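Rasitz Members' Forum > Electricity Supply > Off-peak load control

Topic: Proposed changes to the water heater switching scheme

Dindetent_North
Members will have received the August notice regarding the revised terms for controlled water heating. As I read it, the cooperative may switch off enrolled heaters during peak periods for longer than at present, and the monthly bill credit stays as it was. I should be grateful to hear from members who took part in the trial at Rindar.

meter118
We were enrolled throughout the trial. Our tank holds 80 gallons and the supply was interrupted on most winter evenings, normally from 5 pm. The household did not run short of hot water. I would support the revised terms.

rindar_lane
I must disagree with the previous member. An 80-gallon tank is larger than most homes here possess. Ours is half that size, and two baths before supper left us with lukewarm water until the heater was switched on again. The notice makes no mention of tank size, and in my view it should.
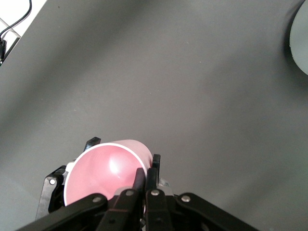
I would add that the right to override the switch has been reduced to 10 occasions a year. Under the old terms there was no limit. A member with small children or an invalid at home could use that allowance within a single month.

Figueroa_Road
The limit on overrides is set out in section 4 of the notice, together with a medical exemption — application is made in writing to the Dindetent office. The cooperative states that it needs 3,000 enrolled heaters before the scheme has a useful effect on the wholesale demand charge. If overrides were unlimited, that saving could not be relied upon.

rindar_lane
I am obliged for the reference and had overlooked the exemption. My objection regarding smaller tanks stands.

meter118
That is a fair point. A shorter interruption for smaller tanks would seem reasonable, provided the switches can be set individually.

Dindetent_North
I have written to the office to ask whether they can, and will post the reply when it is received.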